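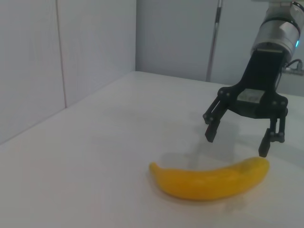

The two-finger gripper above the practice item, fingers open.

Recording a Pick Demonstration by Hand Guiding and by Remote Control

This page applies to operators on the Cernitz training cells. It covers a single-object pick, recorded first by hand guiding and then by remote control. Operators who have not completed the cell safety orientation should do so before continuing.

The practice item for this unit is a banana. Its curve means that the fingers must be lined up with care, and its skin shows at once when the grip force has been set too high. Replace the fruit when it becomes soft.

Before you begin

Clear the tabletop of everything except the practice item. Check that the gripper cable has enough slack to follow the arm through its full range and that it does not pass between the fingers. Open the Arnance recorder on the workstation and create a new task folder. Use the folder name given on your assignment sheet, without spaces.

Set the grip force to the value marked "soft" in the recorder. Open and close the gripper two times with nothing between the fingers. Both fingers should move freely. If either one hesitates, stop and report the cell to the Grurnonden service desk.

Place the item on its side, within reach of the arm. The position should change between demonstrations, as described later on this page.

Part 1. Hand guiding

1. Move the arm to the home position and wait for the recorder to display "Ready."

2. Press and hold the guide button. The arm will now follow your hand. Hold it above the gripper and keep your fingers away from the linkages.

3. Start the recording with the foot pedal. The recorder saves nothing until the pedal has been pressed.

4. Guide the gripper to a point above the item with the fingers open. Turn the wrist until one finger will pass on each side of the curved body. The fingers should close across the item and not along its length.

5. Lower the gripper straight down. Stop before the fingertips touch the table.

6. Close the gripper with the thumb switch. Pause briefly, then raise the item and carry it to the drop location on your assignment sheet.

7. Lower the item to the table, open the fingers, and raise the arm clear. Press the pedal again to end the recording.

Move at a steady pace. A complete demonstration should last less than 60 seconds. Long pauses are learned along with the rest of the motion, and the arm will repeat them. If you lose your place, end the recording, mark it "Discard," and return to the home position.

Part 2. Remote control

Remote demonstrations are made with the Cabral hand controller. Stand where you have a direct view of both fingertips. Do not work from the camera display alone during your first session.

1. Release the guide button and select "Remote" in the recorder. The arm will not accept commands from the controller while the guide button is held.

2. Set the speed scale to its lowest value. It may be raised after five accepted demonstrations.

3. Squeeze the controller trigger halfway to engage the arm. Move the controller in the direction you wish the gripper to travel. Releasing the trigger stops the arm and allows you to bring your hand back to a comfortable position.

4. Approach, grasp, carry, and release as in Part 1. Squeeze the trigger fully to close the fingers.

New operators often approach at a slant when using the controller. Bring the gripper over the item first, correct the wrist angle, and only then descend. If the first approach is poor, raise the gripper and try again within the same recording. A corrected approach is a useful demonstration and should be kept.

Varying the demonstrations

Change the location of the item after every recording. Turn it by up to 90 degrees in either direction from its first placement, and include placements near the limits of the work area. Do not follow a fixed order.

Reviewing and submitting

Play back each recording before leaving the cell. Reject any in which a hand covers the gripper camera, the item slips, or the fingertips strike the table. Enter the reason in the notes field.

Label the remaining recordings "Hand" or "Remote" and submit the folder. Submitted folders are locked, and changes must be requested through the service desk.

Return the arm to the home position, set the controller in its charger, and log out of the recorder.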